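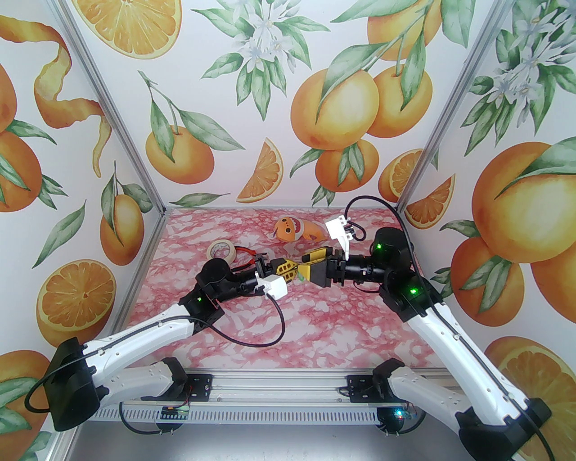 I have been using the Mumow bench rule pack for most of the winter now, and I'll say up front that I like it a great deal, even the parts I grumbled over. It's a binder and a set of cards for people who run two arms on one table, sold through Skirstead for 200 dollars, and it covers how to set up, share and shut down a small cell without anybody getting pinched.

The card I reach for most is the one on shared space. It asks you to decide, in writing, which arm gives way when the two grippers come close, and to do that before anything goes on the table (pliers, tape, a stuffed fish, whatever your task calls for). We had always sort of trusted our habits on that, and writing it down took me 2 evenings and a lot of coffee!

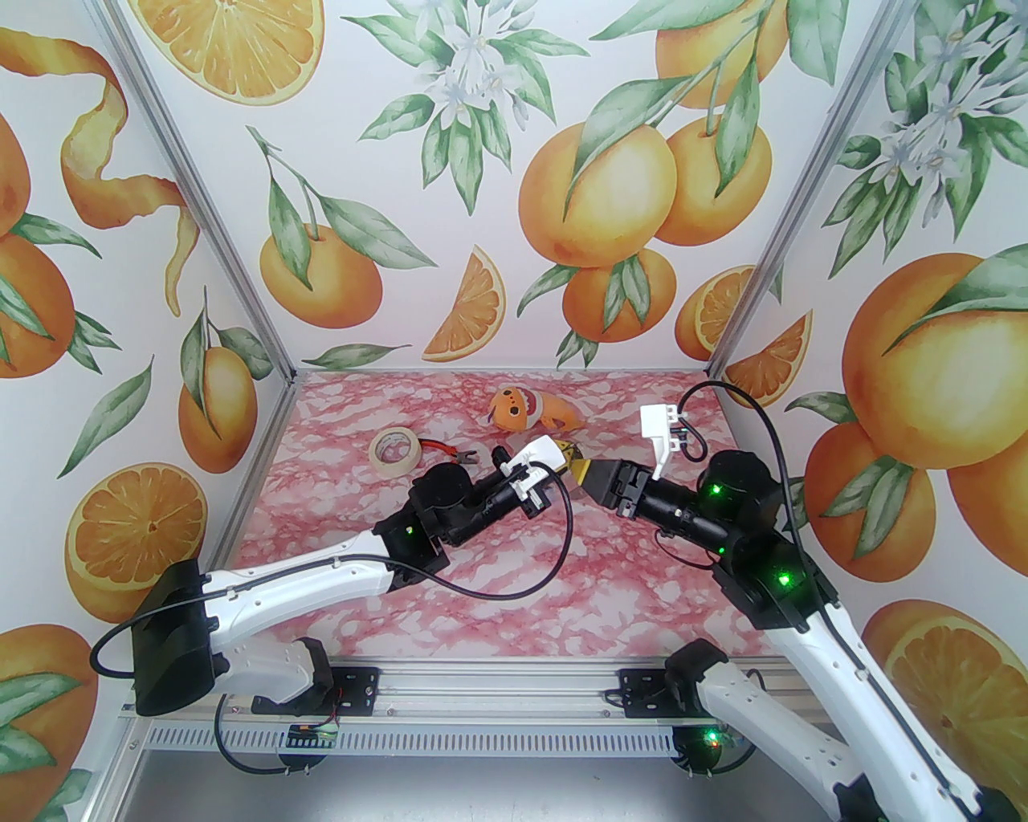 A reader signing as Mahrous wrote in to say that the shared space card is fine for slow work, but that the speed table behind it is too generous, and that at Cultwood they cut every value in half before letting new people near the bench. I think that's fair, and I've penciled it into my own copy.

My other complaint is the binder itself, all 328 pages of it, with the cable checks tucked away in section 4 when I'd want them right up front. The rings are stiff, too. Still, I'd buy it again, and I've already ordered a second set of cards for the other bench.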